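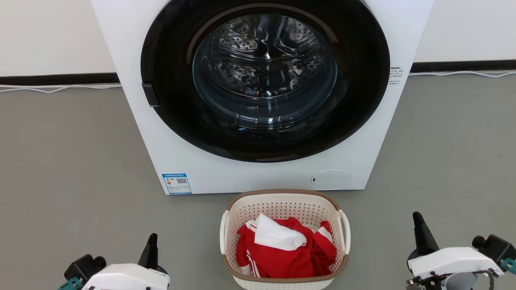

October 26, 2022

Laundry task again, on the Drelov arms, from when I got in until it was dark outside. I did the driving from the desk with the two hand controllers and the headset on. The job for today was to open the washing machine, take the clothes out of the basket one at a time, put them in the drum and shut the door. We start with the door closed and the basket on the floor in front of the machine, a gripper either side of it. The load I set was the red top with the white stripes and the white cloth laid over it to the left, and I kept to that load all morning so the runs could be compared. The latch handle is on the left of the door, so the left arm does the opening and the right arm waits.

The target on the sheet is 800 good runs by February. I got 14 kept before lunch and threw away more than I would like. Most of the bad ones were the door. If I come at the handle too square, the finger slides off and I have to go back for it, and a second go counts as a bad run under the rules we have at the moment. Coming in from a bit lower with the wrist turned out worked better. I wrote that on the card by the desk.

The white cloth is easy. It comes up in one pinch and goes in without much trouble. The red top is the slow part. If I take it by the sleeve it comes up long and hangs over the rim of the door, and then I need the other arm to push the rest in. If I take it from the middle of the heap it comes up in a lump and goes straight through. I had been doing it both ways without thinking, and after lunch I checked the notes to see whether that was allowed. It is. They want some of each, but the sleeve has to be tucked in properly before the door closes, and I had three or four from the morning where a bit of stripe was showing at the seal. I marked those down.

Depth is still my weak point. In the headset I think I am at the fabric and I am still a hand's width above it, so I close on nothing. Sideways I am fine. I slowed right down for the last stretch before each grasp and that helped, though it makes the runs longer, and anything over 2 minutes gets flagged. I had a few of those.

Stopped for a while in the afternoon when the right arm started to lag behind my hand. It was only slight, and I thought at first it was me getting tired. I parked both arms, restarted the Hendeck software and did the zero again. It was better after that but I put it in the fault book anyway. The same thing is in there from last week in someone else's writing.

While it was restarting I tried the other way, standing beside the arms and moving them by hand with the motors slack. I like it for the door. You can feel the catch give, and the arm learns the pull at the right strength. With the desk I only see it give, and I tend to keep pulling after it has gone. For the clothes it is no good at all, I get in my own way and my sleeve ends up in the recording. The people at Clutow do all their doors by hand and all their cloth by remote, according to the write-up that went round. I would be happy to do the same here. I have put it down to ask.

Ran the trained version once at the end of the day, the one made from the Acuña batch. Gave it 20 tries. It opened the door on most of them, with the same low approach to the handle that I use, which was odd to watch. It was poor with the red top. It kept going for the sleeve and then waiting with it held up over the basket, and I am fairly sure that is my pausing it has picked up. I do stop there to look for the drum. So tomorrow, no stopping once the cloth is lifted. Decide where it is going first, then lift.

Wrists sore, the left more than the right. Neck fine today with the headset strap let out a notch. Left the controllers charging and folded the clothes for the morning. Need to ask for different things to put in the basket, some socks and a towel at least, before I get too used to these.

Chips for tea. Bed early.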